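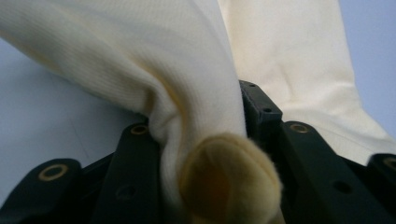
Ribbed knit in cream

LANDANECK, November. Wiramon, the household textile reuse service, will open a second sorting room in Landaneck this month and is asking residents to bring in clean sweatshirts, sweaters and other knitwear for the winter season.

The new room is on the ground floor of the De Smet building and will be open every Wednesday from 2 p.m. It has space for 52 storage bins and will handle roughly 200 garments a week once all the shelving is in place.

Knitwear brought to the room is checked for holes, stains and missing labels, then folded by hand and stored by size. Pale colors are kept apart from dark ones. Garments that cannot be worn again go to the Lindwood workshop, where they are cut into cleaning cloths.
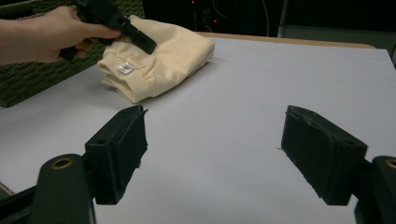
A cream knit garment folded on a white tabletop, with its small label showing.

Wiramon uses the same fold for all tops. The sleeves are laid in first, the sides are brought to the middle and the bottom is turned up toward the neck. Labels should be left in. A garment without one can still be accepted, but it takes longer to sort.

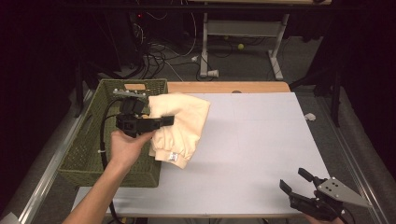 Donors are asked to wash and fully dry items before dropping them off, and to close zippers and empty pockets. Each household may bring up to 2 bags per visit. Coats, shoes and bedding are not accepted at the Landaneck room and should be taken to the main Wiramon site as before.

Folded knitwear will be available to local families through the Lindwood winter shelf. No appointment is needed to donate. Opening hours and a list of accepted items are posted at the De Smet building entrance.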